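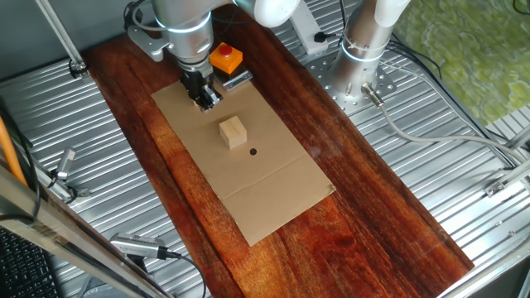 Quaye Storage: Frequently Asked Questions

What size units are available?
Units at the Parnden site run from 6 to 200 square feet. Dimensions are measured wall to wall at floor level.

When can I get in?
Gate codes work from 6 a.m. to 10 p.m. Office hours are shorter and vary by season.

How is rent billed?
Monthly, in advance, on the date the lease began. A late fee applies after six days.

What may not be stored?
Fuel, propane, paint thinner, live animals, perishable food and tires without rims.

Are the units climate controlled?
Units 74 through 222 are. All others are ventilated only.

Is insurance required?
Yes. Upload proof of coverage before move-in or add a plan at signing.

How do I move out?
Give written notice, sweep the unit and remove your lock. Billing stops when the office confirms the unit is empty. Questions about a final bill go to Kevser Kaplan at the Parnden office.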